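News > Practice Newsletter > From the Counselling Rooms

A new face upstairs, and the Monday group is back

Hello again everyone. I promised in July that I'd write these more often and then I wrote exactly none, so this one has a bit of catching up to do.

The big thing first. Baltasar Llorente has joined us at Moltville as our second grief counsellor, and I couldn't be happier (or more relieved, if you've seen my diary lately!). He comes to us from the Multholm clinic, where he mostly saw people who'd lost a partner, and he'll keep one day a week there so his long-time clients don't have to start over with someone new. Sessions with him are 50 minutes, same as mine, and you can see him here or at the Bassi Street rooms if the stairs are a bother.

I sat in on his first talk for families last month and came away with a page of scribbles. The bit that stuck with me was about kids and funerals. He lets them choose a small job on the day, handing out the booklets or looking after the dog, and if they change their mind that morning, that's fine too. I've been doing this work a long while and I'd never put it that plainly to a parent. I've pinched it already.
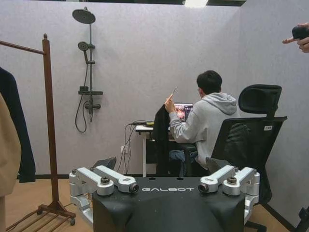

The GALBOT lettering, between the two silver joints.

Now, the group. The drop-in for people caring for someone with dementia starts up again in the new year, Monday evenings at 7, in the front room. You don't need a referral and you don't need to talk. A few regulars came for weeks before they said much more than hello, and one of them now runs the tea table like a ship. Bring a mug if you're fussy about mugs. If you need someone to sit with your mum or your husband while you're out, ring us early in the week and we'll see what we can organise with the Zivier respite people.

A couple of housekeeping bits. The phone is still the best way to reach us, extension 226 for bookings, and please leave your number even if you think we've got it. We'll be closed for 2 weeks over the holidays. Our message will give the after-hours lines, but if things feel unsafe, please don't wait for us, call emergency services straight away.

And if Christmas is the hard part of the year for you, come and see one of us before we close. We've both kept some short appointments free, and you can ask for one without explaining why to whoever picks up.

Talk soon, and I mean it this time!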